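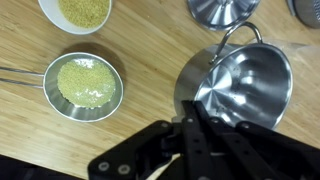
Rodrigo Villanueva writes that anyone who skips the rinse is eating dust, that his pot never foams over, and that the whole argument would be settled if people would taste the two side by side with no salt.

Well, I have tasted the two side by side with no salt. I'll get to it.

GRAIN, RINSED AND UNRINSED
A small gallery from the kitchen table

The page began as an answer to the small-grain instructions in the Surkmont booklet, which tell you to rinse, drain, rinse again, rest, toast, cook, rest again and fluff. I count two rests in there for something that is smaller than a pinhead. I've been cooking little yellow grains of one kind and another for years, mostly by tipping them into hot water, and I wanted to see how much of the routine does any work. Rodrigo, who wrote to me after the lentil gallery, takes the opposite side. His messages are used with his permission.

Captions are short. The notes in between are longer than I planned.

Dry grain in the white bowl at the top, and grain in the strainer below it with a wet shine to it. Pot lid within reach.

Notes on the rinse

The claim is that rinsing washes off loose starch and the bitter taste. I believe the first half. Run water through almost any small grain and it comes out cloudy, and cloudy water has to be cloudy with something. Whether you would ever notice that something at dinner is another matter. Dinner has onions in it.

The bitter taste I'm less sure of. I have met bitter grain twice, and both times it was an old bag, and both times rinsing left me with clean bitter grain. The Senero bag I bought in June smelled fine dry and tasted fine cooked, rinsed or not. The Nông bag says "pre-washed" on the front and "wash before use" on the back, so I suppose they've covered themselves.

What the rinse definitely does is add water that you haven't measured. Cooks who are very strict about rinsing are often very strict about the ratio too, and I have never understood how they square those. You weigh out 200 grams, you measure the liquid to the last spoonful, and then the grain goes in carrying who knows how much extra from the tap. Draining helps. Draining also takes longer than they say, with grain this fine, since it settles into a flat cake and holds on to the water underneath. Tip the strainer and the cake slides. Shake it and you lose a teaspoonful over the rim.

Couscous is its own case, by the way. It is a pasta, more or less, and if you rinse the instant sort you have already started cooking it, badly. Some people wet it on purpose and steam it, and that is a real method with a long history and better results than mine. It isn't what the booklet is describing. The booklet says "small grains" throughout and leaves you to guess which ones it means, and several of the complaints I've read about gluey millet or mushy couscous probably start with that one lazy phrase.

Notes on the strainer

A shallow strainer with a long handle is a pleasure to hold and a nuisance to put down. The handle wants to be in the way. It sticks out past whatever you've rested it on, and sleeves find it. On the other hand it will sit across a sink, and the deep Grustach colander I used before wouldn't, so I put up with it.

Rodrigo says to rinse in a bowl, swirl, pour off, repeat, and only use the strainer at the end. I tried it his way. It used less water, I'll give him that, and the last water was clearer. It also took 11 minutes from bag to pot, counting the draining, and the other way takes about as long as it takes to find the lid.

Notes on the pot

Every recipe for this kind of thing asks for a heavy pot with a tight lid. I own a light pot with a lid that fits the way lids fit. It works. I turn the heat down sooner and leave it alone. If the bottom catches, it is nearly always my fault for wandering off, and I have managed the same trick with a heavy pot belonging to my sister.

Size does matter, I'll admit. Too wide and the water is gone before the middle is done. Too narrow and you have a column of grain, soft at the bottom and gritty on top. Something deep, with room for the grain to swell and for a fork to get in afterward, is as much as anyone needs. I would ignore the sets sold specially for grain.

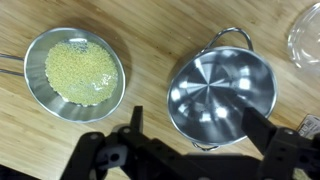
Grain on the left, empty pot on the right.

Notes on toasting

The booklet wants the drained grain toasted in a dry pot until it "smells of nuts." Wet grain in a dry pot does not toast, it steams and sticks, and you stand there scraping until the water has gone. Then it toasts. If you care about the toasted flavor (I do, a little) it makes far more sense to toast it straight from the bag and skip the rinse, and I've yet to see an instruction that owns up to the conflict. Rodrigo's reply to this was that I should drain it better. His reply to most things is that I should drain it better.

The tasting

Two small pots, same bag, same water, same burner one after the other, no salt. Six people at the table, with the dishes marked underneath. I rinsed one lot and left the other as it came.

Two preferred the rinsed. One preferred the unrinsed. The other three asked for salt and then for butter, and after the butter I couldn't get a useful word out of them. I'm not going to call that proof of anything. The second pot was also warmer when it reached the table, which I should have thought of, and it happened to be the rinsed one.

What I did notice is that the rinsed grain was a bit looser under the fork. The unrinsed held together in soft lumps that broke up when pushed. If you're making a salad, the looser one is nicer. Under a stew I'd take the lumps.

Where I've ended up for now: rinse once if the bag is old or dusty or you want the grain separate, don't bother otherwise, and let nobody sell you a second rest. I still rinse more often than I say I do. It's habit.

Next batch

Rodrigo wants the same thing done with salt in the water and both pots served at the same heat, and he has a point about the heat. He also wants ten rinses against one. I said three.

If you have a bag that tastes properly bitter before rinsing and fine after, write and tell me which grain it was and how long it had been open. "Always rinse, my grandmother did" has already been received, several times.

Gallery no. 2544
Previous: Lentils, sorted and unsorted
Next: Rice, soaked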